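Nallik District Jail

Nallik District Jail is a remand facility in the town of Nallik, operated by the Arside provincial corrections office. It holds people awaiting trial, along with a small number serving short sentences.

History

The jail opened as a two-story lockup behind the old courthouse. It was built for 500 people and was meant to be temporary until a larger site at Flovby was ready. The Flovby site was delayed several times and then dropped, and Nallik stayed in use. A second wing was added on the north side of the yard. 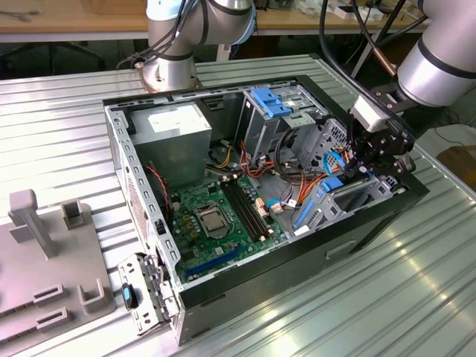
Crowding grew as court backlogs lengthened. In one year the jail recorded 3169 admissions, most of them for minor theft, unpaid fines or breach of bail. Many detainees waited months for a first hearing. Cells in the older wing have no windows on the yard side, and bedding is often shared.

Health care

A clinic with 2 nurses operates on weekdays, and a doctor visits every Friday. Skin infections and tuberculosis are the most common complaints. New arrivals have been screened for tuberculosis since an outbreak in the north wing, in which 44 people were treated.
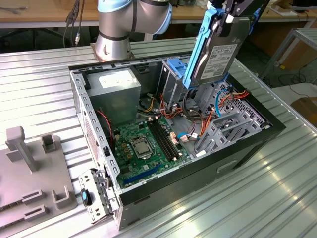
Serious cases are sent to Uddin Hospital under guard. Transfers depend on the jail having a vehicle free, and a review by the lawyer Pavithra Warrier found that some patients waited more than a week. The review recommended a second vehicle and a separate ward for the sick. Only the vehicle was funded.

Legal aid and education

Sewwandi Kumarasinghe founded the legal aid desk, which helps detainees file bail applications. Classes in reading and basic math are held in the mornings.

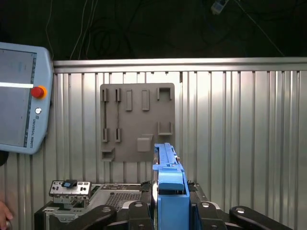 Universal Robots teach pendant with a red emergency stop button.

See also

Arside provincial courts
Bail in Arside
Uddin Hospital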